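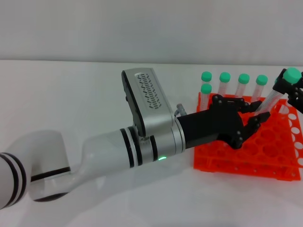

Osthorpe opens its gripper comparison bench to visiting labs

22 August 2024

Osthorpe has begun side-by-side trials of robot hands and grippers for everyday lab handling, and teams from outside the company are welcome to bring their own hardware along!

The first round puts a multi-fingered hand from Tiven up against two simpler grippers from Plundavico. Each is set the same job: pick up a capped centrifuge tube, pass it over a rack and seat it in a hole, 60 times at each of five arm speeds. Controllers from Mac Carthaigh run every trial, so the differences we log should come down to the hand and its settings.

We're also comparing wrist cameras, and we're keen to learn how much they help in the last few centimetres, where the view gets tight and focus is hard to hold.
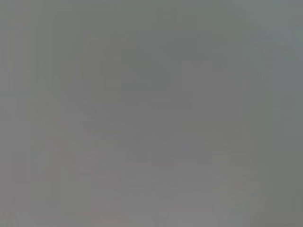

Out-of-focus view from a wrist camera at the Osthorpe bench.

Every grasp is logged, the fumbles included, and the full set will be free to download in November. Nearly 100 hours of bench time have been set aside for visitors, and 18 labs have already asked for a spot (we're thrilled). Bookings are open through the Osthorpe front desk. Please send the mounting pattern and weight of your gripper with your request.

ENDS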